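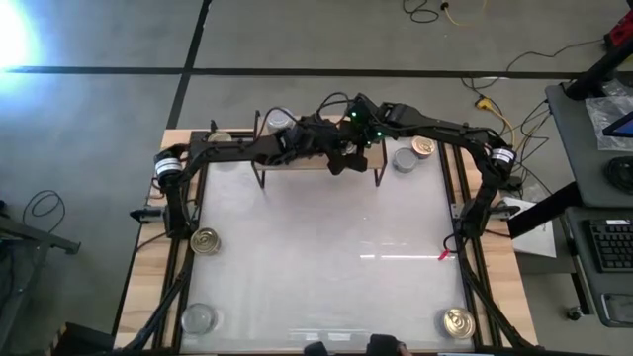
One buyer wrote to us that the tins at the back of her cupboard had been there so long she had stopped buying chickpeas and started borrowing them from next door, and that a shelf this small was all it took to see what she had. She asked whether it could be bought in pairs. It can, and the pair is listed at the foot of this page.

Bena tin shelf, single
Wooden top, thin black wire legs
Sold by Flultow

The Bena is a small raised shelf for tinned food. It stands towards the back of a cupboard, larder shelf or worktop and lifts the rear row of tins so that they show over the ones in front. You can also keep flat things under it, such as sardine tins, stock cubes or packets of yeast.

It comes in one piece and needs no tools. There are no screws or brackets to fix to the cupboard, so it can be moved when you change your mind about where the tomatoes live.

Size and weight

Width: 300 mm
Depth: 170 mm
Weight: 1030 g
Greatest load, spread evenly: 8 kg
Top: wood
Legs: black wire

Please measure the inside of your cupboard before ordering, and measure behind the door frame as well as across the opening. Hinges take up more room than people expect. If your shelves are adjustable, you may need to move the one above up a peg to leave space for a tin and your hand.

What it will hold

Ordinary food tins stand on it well, with ring-pull lids or plain ones. Tall drinks cans can go on it too, but they are easier to knock over when you reach past them, and we would keep them on the cupboard floor. Large catering tins are too heavy to be lifted on and off a small shelf every day. Glass jars are fine if they have flat bases.

Stacking tins two high on top of the shelf is not recommended. The load figure is for a single layer.

Using it in a cupboard

Put the shelf in first, hard against the back, and fill it before you fill the floor of the cupboard. Newer tins go on the shelf and older ones in front. When you bring shopping home, move the older tins forward and put the new ones behind them. A pencil mark on the label with the month of purchase helps if the printed date is hard to read.

The legs are thin and put the weight on a small area. On wood, melamine or tile this causes no trouble. On soft lining paper they may leave a mark, and on a ridged rubber liner the shelf can rock. A smooth drawer mat cut to size will cure it.

Care

Wipe the top with a damp cloth and dry it straight away. Don't put the shelf in the dishwasher or leave it to soak. Oil and tomato juice should be wiped up the same day, as both can stain wood. The legs want only a dry cloth. If the top begins to look dull, rub in a little food-safe oil, leave it overnight and wipe off what is left.

Wood varies, and your shelf may be lighter or darker than the last one you bought. We can't match shades between orders.

Delivery and returns

Orders placed before noon on a Friday leave us the same day. Later orders go out at the start of the following week. The shelf is packed in card and paper, with no plastic film.

You may return it unused in its box. If a leg has been bent on the way to you, send us a photograph and keep the packing until we have answered.

Also in this range

Bena tin shelf, pair: two of the shelf on this page, packed in one box.
Bălan corner shelf: three-sided, for the awkward space behind a hinge.
Rultorska tin rack: a sloping rack that brings the next tin forward when you take one out. It needs a deeper cupboard than the Bena.

Spare feet for the Bălan are sold separately. They do not fit the Bena.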